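Visit to the Bundska workshop in Gasilley, 03/11/2019

I have been invited to the open day of Bundska in Gasilley, and as I like to repair old computers at home I was very glad to go. The drive from Koltdale is long, but the parking is free and there was good coffee for everybody at the door.

Our group was led by Trinity Schumacher. She explained first the history of the building, which was a wool store before, and then we went to the room for computer parts. This was for me the favourite part of the visit. I have always kept my memory modules in a drawer, in the plastic, one over the other. In Bundska they stand on their edge in small holders with a groove, and the colour of the holders is a plain grey, so the parts are easy to see. The processor has its own place too, with corners which make a square.

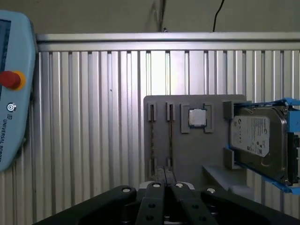 After this room we had lunch in the yard, and I spoke with a man from Nakamura who also collects old boards. He told me that the next open day will be in August. The entry is 2 dollars and children go in for free. Please bring closed shoes, they do not let you in with sandals.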